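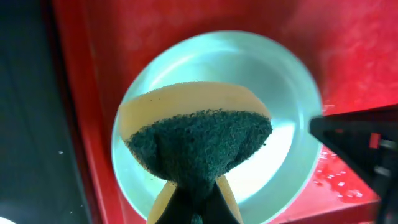
Why Does a Sponge Have Two Sides?

Ages 7 and up. Younger readers may need a grown-up, who may learn something too.

Somebody in your house has a very boring job, and it is the sponge. It lives by the sink. It goes to no parties, although it meets all the plates afterward. Most people look at it only when they can't find it.

But a kitchen sponge is a clever bit of stuff, and if you are going to be made to wash dishes (you are), you may as well know what you are holding.

The soft side

The yellow part is foam. Foam is what you get when you take something stretchy and fill it with bubbles, then let it set. Look closely at a sponge and you will see lots of tiny holes. Those are the places where the bubbles were.

Water loves a small space. It clings to the walls of all those little holes and creeps from one to the next, even uphill. Scientists call this capillary action. You can call it "the sponge drank my juice."

When you squeeze, the holes get squashed and the water has nowhere to stay. Let go, and the foam springs back to its old shape, ready to drink again. It does this all day and never complains, so please don't compare it with yourself.

The scratchy side

The green part is called a scouring pad. It doesn't have bubbles. It is made of a great many thin, stiff fibers, tangled together like hair on the first morning of vacation. Each fiber is a tiny scraper. One of them couldn't do much against dried egg, but when you rub with the whole crowd at once, the egg starts to lose.

What makes this work is friction, the force you feel when two things rub together. Slide your sock across a smooth floor and there is only a little. Slide your knee across a carpet and there is plenty, and you will remember it.

So which side do you use?

It depends on how stubborn the mess is, and on what it is stuck to. A fresh splash of sauce will usually leave if you ask it with the soft side. Oatmeal from breakfast that you "forgot" until four in the afternoon has turned into a kind of cement, and you will want the green.
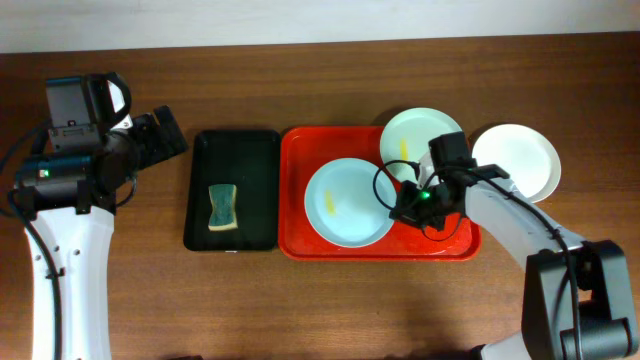 A yellow smear on a blue plate, and a green-and-yellow sponge on the black tray next door.

Be careful where you scrub, though. Scratchy fibers can't tell the difference between old cheese and a shiny surface. They will scratch a nonstick pan, and then a grown-up will make a noise. If you aren't sure, begin with the soft side and see how you get on.

Where does soap come in?

Water and grease do not get along. Pour water on a buttery plate and it rolls off in beads, looking offended. Soap is the friend who knows both of them. One end of each soap molecule sticks to water and the other end sticks to grease. (A molecule is a piece of something far too small to see, even if you squint.) The soap grabs the grease, the water grabs the soap, and the whole lot goes down the drain holding hands.

The sponge helps by keeping soapy water inside its foam and letting it out when you press. It also whips air into the soap to make suds. Suds don't do most of the cleaning, but washing up would be even duller without them.

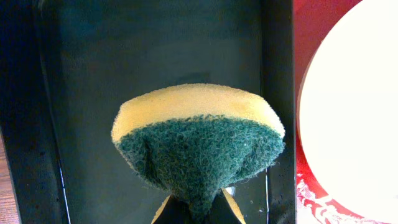
Butter-yellow foam on top, fuzzy green scouring pad underneath. Give it a pinch and the foam bulges.

Try it yourself

You will need 2 bowls, a clean sponge, some water, and permission.

Fill one bowl with water and leave the other empty. Dunk the sponge in the full bowl and squeeze it a few times under the water. Little bubbles will come up. That is air leaving the holes to make room.

Now lift the sponge out, carry it to the empty bowl as fast as you can without running, and wring it. Keep going until all the water has moved house. Count your trips. Then put the water back and do it again using only a corner of the sponge, and see how much longer it takes. Wipe up the floor when you are done. You have the right tool in your hand.

A word about smelly sponges

A wet sponge is warm, damp, and full of crumbs, and to germs that is a very nice hotel. Rinse it well, wring it hard, and stand it somewhere the air can get to it. When it starts to smell like a pond, it's time for a new one.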